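Autumn Season at Grarbridge: Programme Notes and a Few Observations

The chamber music season at Grarbridge opens in September with a concert by the Kneath Quartet, whose last appearance in the town drew an audience of 462. The evening begins at 7:30 p.m. in the former Corn Hall, which has now served as the principal venue of the series for 12 seasons. As in previous years, I will attend the full run and publish notes on each program here.

The opening concert pairs two late Haydn quartets with Schubert's "Death and the Maiden." It is a conservative choice, and I expect it to be a popular one. The Kneath players have a lean sound with little vibrato in slow movements, and the variations on the song should suit them well. I heard them perform the work two years ago and found the tempo of the finale a little hard on the inner voices. The hall at Grarbridge is dry and forgives very little in this respect.

The second program is given over to the Eria Ensemble, a wind and piano group making its first visit. Mozart's Quintet in E-flat major, K. 452, stands at the center of the evening, with the Poulenc Sextet after the intermission. Wind music has been badly served by the series in recent years — one concert in the last three seasons — and the invitation is welcome. Those who know the Poulenc only from recordings are encouraged to sit toward the back of the hall, where the horn blends more easily with the piano.

Subscribers will notice two changes to the arrangements. Doors now open one hour before each performance, and the pre-concert talk has moved from the upstairs gallery to the main floor. Latecomers will be admitted only between works. The printed program book has been retained after some discussion, and it will again include full song texts with English translations. I regard this as the correct decision. Reading a translation from a telephone during a recital is a distraction to everyone in the row behind.

The matter of the piano deserves a separate paragraph. The appeal for its restoration closed in the spring, having raised the last $3,000 required, and the instrument has returned with new hammers and a regulated action. I was permitted to hear it during tuning one morning. The treble is brighter than before and the bass has gained some definition, though the middle register remains a little covered. It will be played in public for the first time by the Eria Ensemble.

The season also includes a staged work, a one-act chamber opera entitled Zunesitz, for three singers and seven players. The action takes place over a single night in a rented room, and the score lasts a little under an hour. I have read the libretto and will reserve judgment on the music until I have heard it. The vocal writing lies high for the baritone, and the closing duet is marked to be sung almost without accompaniment.

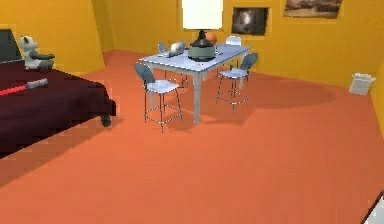 Computer-rendered interior with table, chairs and bed.

The Corn Hall seats 719 when the balcony is in use. For the opera the balcony will be closed, and subscribers with balcony seats should exchange their tickets at the box office in advance. Single tickets for all concerts go on sale at 10 a.m. on the first morning of September. My notes on the Kneath concert will follow once the performance has taken place, together with a correction to last season's remarks on the Brahms sextet, in which I assigned the second viola part to the wrong player.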